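Okay, long overdue Sesow update! (Sesow is the two-arm box taking up one whole end of my bench, for anyone who followed me for the sourdough.) I've been at it most evenings since February and I have so much to tell you.

The job I picked for it is dumb and I love it. Sort seed packets. My neighbor on the allotment gave me a shoebox of them and I thought, flat, light, cheap, different colors, what could go wrong with flat things.

Flat things are awful!! A gripper wants something to grab. A seed packet on a smooth floor gives it a paper edge and a bad attitude. The first week it mostly shoved them into the back wall, over and over, like a very slow air hockey game.

Big change since the last thread: new finger pads. The old ones were printed solid and they skated right over the paper. I cut thin strips of soft silicone (the Bolger stuff, the sheet you can cut with kitchen scissors) and stuck them on the inside faces with double-sided tape. Ugly. So much better.

Second change was the approach. I had both arms coming straight down. Now one presses lightly on the far end of the packet and the other slides in low from the side, so the near end lifts a tiny bit and there's something to pinch. Someone at the Rumside shop night showed me that with two butter knives and a bus ticket and I went home and rewrote everything.

Latest layout, with the bunny keeping an eye on things at the back:

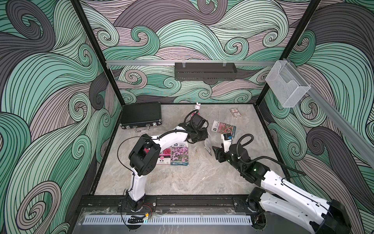
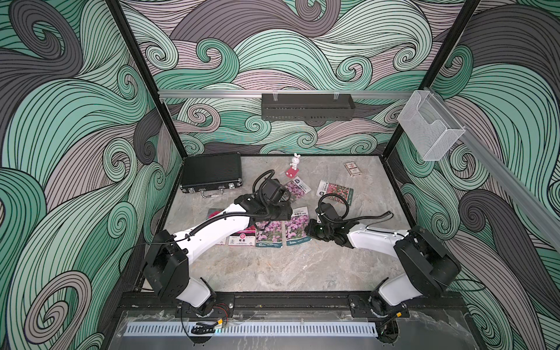
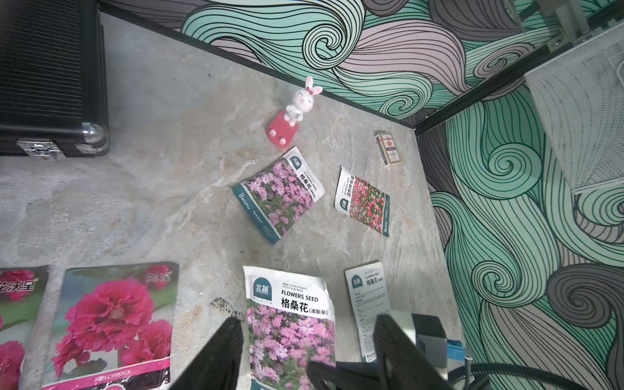 Rawiri Kingi asked whether it would be easier to just stand the packets in a rack, since any shop that sells them has them upright already and a pinch from above would get them every time.

Yes! Completely right, and if I wanted sorted seeds by the weekend that's what I'd do. But picking a flat thing up off a flat surface is the bit I want to learn. A rack is on the list for the other end of the job, where the packets get dropped off.

Numbers, for those who like them. Last full run was 200 tries with the new pads and the press-and-slide move. 97 clean pickups. I know that's under half. The run before the pads was 52, same packets, same lighting, so I did a small dance in the garage anyway.

Most of the misses are one kind of miss: packets that overlap. The top one comes up fine and drags its friend along for a few inches, and then the camera has to find everything again. If they're spread out it does really well.

The other thing that gets it is glare. Some of the packets are shiny and if the lamp hits one just so, the edge finder decides there's no edge there at all. I moved the lamp and it moved the problem to a different packet. Going to try baking paper over the lamp next (not touching the bulb, I've been told, loudly, by three of you).

A few people asked about the wallpaper. I wanted something nice to look at, I stare at this thing for hours. Planning to do a run against plain gray card to see if the pattern bothers the cameras at all. My guess is no, but I've been wrong about pretty much every guess so far — see the air hockey week.

Cables! I got a lot of questions on cables last time. What worked for me: move the arm to its farthest reach by hand with the power off, THEN decide how long the loop should be, then add a bit. I did it the other way around the first time and yanked a connector clean out on the second move. 2 evenings to find out that was the whole problem.

Software is still the Fumier scripts with my own mess on top. I'll put the press-and-slide part up once I've taken out the comments where I'm swearing at it. It's short! Most of it is waiting for the first arm to stop moving before the second one starts.

Next up, in whatever order I feel like: the drop-off rack, the overlapping packets, and getting it to turn one over when it lands face down. I have no idea how to do that last one. If you've made a pair of grippers flip a piece of paper, please, please reply, I will read every word.

Also yes, the seeds are getting planted. It's March 2024 and I have one windowsill and far too many flowers to start. Cosmos first, then I'll see what still fits next to the soldering iron.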